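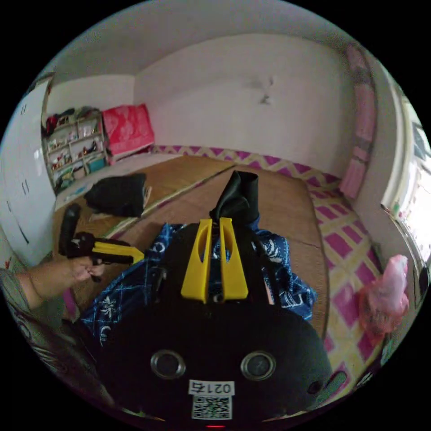

Häufige Fragen – Vormachen mit Handgreifern

Was wird vorgemacht?
Aktuell Wäsche. Kleidung und Tücher greifen, anheben, ablegen, falten. Dunkle Sachen, gemusterte Sachen, alles gemischt.

Eine Hand oder beide?
Beide. Links und rechts je ein Greifer, Etikett vorher prüfen. Vertauscht = Durchgang nicht brauchbar, bitte neu.

Wie schnell?
Ruhig. Finger ganz schließen, dann erst heben. Nicht ruckeln, nicht mit der freien Hand nachhelfen.

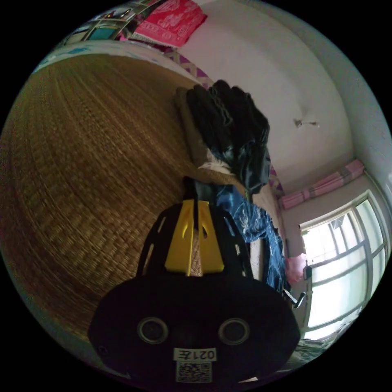
Stoff rutscht raus, was tun?
Weitermachen. Nochmal greifen, zu Ende falten. Korrekturen wollen wir ja sehen – nur abbrechen wenn was kaputt ist.

Muss die Wohnung aufgeräumt sein?
Nein. Bett, Boden, Matte, alles ok. Hauptsache Tageslicht oder Lampe an und beide Greifer haben freie Sicht.

Wie viele Durchgänge pro Teil?
4, danach anderes Teil nehmen. Im Projekt Wolton sind bisher 3,183 Durchgänge drin.
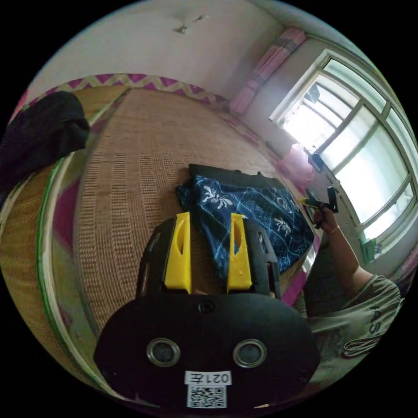 Darf ich Pausen machen?
Klar. Greifer ablegen, Aufnahme stoppen. Nach zwei Stunden ist sowieso Schluss, Arme werden schwer.

Kann ich einen Durchgang löschen lassen?
Ja, Nummer und Uhrzeit an Radymyr Hrynyshyn schicken, er nimmt in raus.

Wer hilft bei Problemen mit dem Gerät?
Cauã Figueiredo, Standort Ollach. Bitte QR-Code vom Gehäuse mitschiken.

Stand: 28. Juni 2018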